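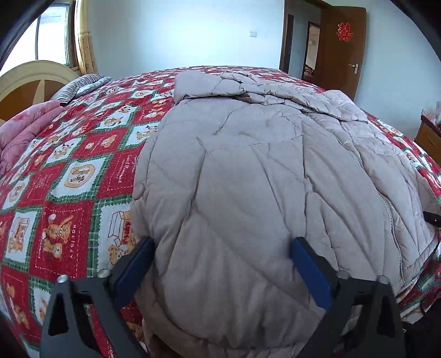

About Brustmont

Brustmont is a marketing agency. We plan campaigns, write copy, buy media, and tell clients when we think they should spend less of all three. We work mostly with companies that sell ordinary things to ordinary households: coats, bedding, kitchen goods, regional groceries, one chain of shoe repair shops.

You have probably read a lot of agency pages this week. Most of them say the agency is passionate and that it tells stories. We read them too, and we have trouble remembering which was which. We don't think a tire store has a story, particularly. It has tires, opening hours and prices, and a surprising number of its ads leave out the hours.

How we started

Teemu Kiiskinen and Sirkka Manninen met at a much larger agency, where they spent a good part of one November preparing a report on "brand love" for a frozen vegetable client. The report ran to 140 slides. Sirkka asked in the final review whether anyone in the room loved a brand of peas. The meeting moved on to the next slide, and the two of them left the agency the following spring.

The first office was the back half of a print shop. Kaisu Kiiskinen kept the books from the start and still does, and she still refuses to pay for software she can't get a straight price on. Our first client was Balden, a maker of winter outerwear, who wanted a new logo. We talked them out of it. Their sizing chart was wrong on the website and returns were eating the margin. Fixing the chart wasn't much of a project for an agency portfolio, and we billed very little for it. They stayed with us.

What we don't believe

We don't believe most attribution reports. Every platform claims the same sale, and if you add up the claims you get more sales than the client made. We ask for the client's own order data before we look at anyone's dashboard. If we can't get it, we say so in the first paragraph of the report.

We are doubtful about personas. "Busy Brenda, 38, loves yoga" was written by somebody in a conference room. We would sooner read some 2,000 customer emails, complaints included, and we have done that more than once.

We are doubtful about awards. We don't enter them and we don't list them.

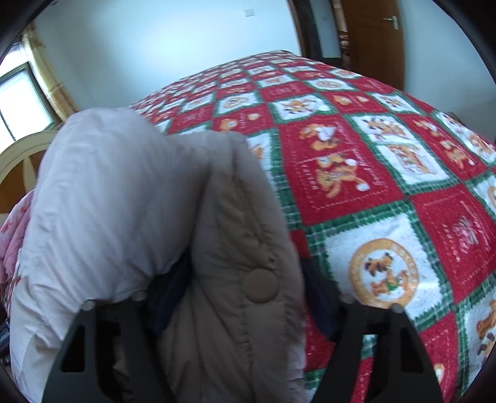
We are also doubtful about ourselves, and clients find this either refreshing or annoying. A campaign can go well for reasons that had little to do with us. When Ejigu, the coffee importer, had its best quarter, we had been running its radio spots for two months. A competitor had also closed its stores. Our report put the competitor first.

Who you'd be working with

Teemu Kiiskinen runs strategy. He is the one who will ask what happens if you do nothing for a year. It's a real question and he would like a number for an answer.

Sirkka Manninen heads copy. She cuts.

Eetu Valtonen buys media, mostly radio, outdoor and local press, with search and social where they earn their keep. He came to us from the selling side and knows how rate cards get made up.

Joris Van Loon handles research and measurement. He designed the holdout tests we run for Zuvdale, the bedding retailer, where 3 sales regions see no advertising at all for part of the year. Zuvdale took some persuading. The results haven't always flattered our work, and they get the full set anyway.

Kaisu Kiiskinen does finance, contracts and invoices. If you have a question about a bill, she will answer it herself.

How we charge

Fixed fees, agreed in writing. We take no commission from media owners, and any rebate we receive goes back to the client with the paperwork attached. There is no retainer until we have finished one project together. Either side can walk away with 2 weeks' notice.

We turn down pitches that ask for free creative work. We also turn down tobacco, vaping, gambling and payday loans, and anyone who wants reviews written for them.

Getting in touch

Write to us and say what you sell, who buys it now, and what you think the problem is. Please don't send a mood board. Teemu or Sirkka reads everything that comes in, and if we think you don't need an agency, the reply will say that.

Page last updated September 9, 2024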